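I'd Pay for the Folding Robot If They'd Stop Selling Me the Towels

I have watched the Flavbridge demo more times than I want to admit. You've probably seen it too - a pair of arms on a counter, a stack of gray hand towels, soft piano music. Fold, fold, pat. Very soothing! And then the price comes up, 2000 dollars plus a monthly plan, and I'm supposed to reach for my card.

My problem is the towels. Who is losing their evening to towels? A towel is a rectangle. My six-year-old niece folds towels (badly, but she does it, and she works for crackers). What eats my time is everything with arms, and collars, and stuff that closes.

Dobos at least has the nerve to put shirts on its list. I read the whole list, all 511 garments it says the thing has been tested on, and it's mostly T-shirts in different sizes. The cheaper Stuseda kit is 800 dollars and you put it together yourself, which I kind of respect, but the manual tells you to "pre-arrange complex items." Pre-arrange! If I've already laid the thing out flat with the sleeves straight, I'm most of the way done, and the last two folds are the fun part.

So my rule for any company that wants my money is simple. Show me the work jacket. Heavy cloth, flap pockets, snaps, a collar that won't lie down, on a regular bed with the regular pile of other clothes next to it.
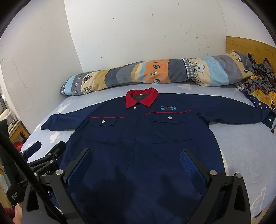
Zilline is the only one of the bunch that says in plain words which clothes it can't handle yet, and coats are on there, and hoodies, and anything with a lining. Some folks in the comments made fun of them for it. I liked them more! I'd rather wait a few years on a company that owns up to hoodies than sign up for a monthly plan on towels. Until then the laundry chair in my bedroom stays right where it is, and yes, it's full.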